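# The patient art of picking up a bangle

Ankica Trajkovski has spent most of the morning putting bracelets into a tray. In the afternoon she'll take them out again. She has a degree in mechanical engineering and is, by her own account, rather good at it.

The catch is that she isn't allowed to touch them. Everything goes through a pair of hand-held grippers, one per fist, two jaws each, which turn a perfectly capable adult into something like a lobster doing the housework. Each jaw records where it goes and how wide it opens, and the small camera riding above it keeps the view. Later, the recordings are fed to a robot arm wearing the same sort of jaws, in the hope that it'll pick up the general idea.

"You find out how much your fingers were doing behind your back," she says. "I used to think I picked up a necklace. I don't. I sort of negotiate with it."

Vedell, the small firm that employs her, started out with remote control. There was an arm on a bench, a second arm for the operator to push about, and a cable between them that Krum Yordanov still refers to as "the accomplice". Krum looks after the hardware. He's fond of the old rig in the way people are fond of a car that left them on a hard shoulder. It worked well enough, he says, provided that the thing you wanted to teach could be brought to the bench. Hardly anything in life can.

So the bench stayed where it was and the grippers went out. They've been to kitchens, bedrooms, a shoe cupboard and the back of a haberdasher's in Dadby, where the owner asked whether the robot would be wanting a Saturday job. People with decent tablecloths are particularly prized. A pattern under the objects makes life harder for the software, and a robot raised entirely on plain grey worktops tends to be baffled by a stripe.

Jewellery came in February. It was Azra Jurić's idea, and she's still being blamed for it. Azra decides what gets recorded, and had grown tired of cups. "Every robot on earth has been shown a cup," she says. "I wanted something that would sulk."

Beads sulk beautifully. Pick up a string of them by one end and the rest will swing, sag or bunch, according to mood. A rigid bangle has the opposite vice: it holds its shape, which sounds helpful until you try to pinch a polished ring between two flat pads and discover that it would much sooner be on the floor. The ridges on the pads help a bit. Going slowly helps more. The current advice to newcomers, written on a card by Sorin Kos and taped inside the lid of the kit box, is to move as though someone were asleep in the room.

Sorin's own job is to watch the recordings and throw out the bad ones. Of the 221 takes in the first jewellery set he kept 128, a figure he delivers with the air of a man who feels he's been soft. Fumbles he often lets through, so long as the operator recovers. A robot that has only seen perfection has no notion of what to do when a bead slips. What he can't forgive is hesitation, and he has a point: if the person stops halfway to the tray and wonders about lunch, the robot will learn to stop there too, without the benefit of lunch.

I was given a go, naturally. It took me nine attempts to lift a single string of beads, and I'm told that on two of them I made a noise. Ankica was kind about it. Milovan Karagiannis, who was meant to be mending a charger at the time, was less so.

What stays with me is how quickly the hands give in. After half an hour I reached for my tea with the gripper still on, opened the jaws and lined up the handle before anyone stopped me. Milovan says they've all done it. He says there's a mug at Matić, the workshop that cuts their spare brackets, with tooth marks round the rim and his name on the bottom.

Ankica, meanwhile, had gone back to work: the silver-toned bangle upright in one set of jaws, a loop of pearls dangling from another, the white tray waiting on its striped blue cloth.

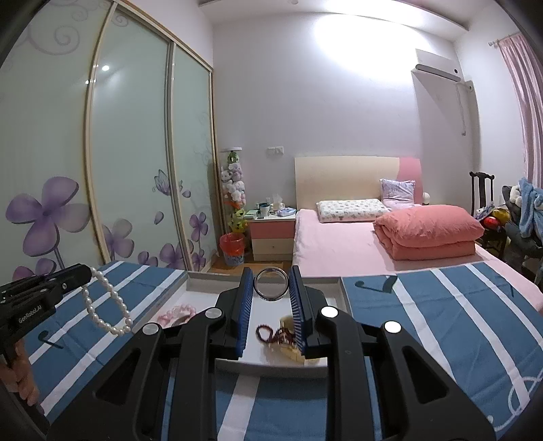 ## Next issue

Ikari wants to teach a robot to iron a shirt by remote control. Our reporter is bringing her own shirt, and a spare.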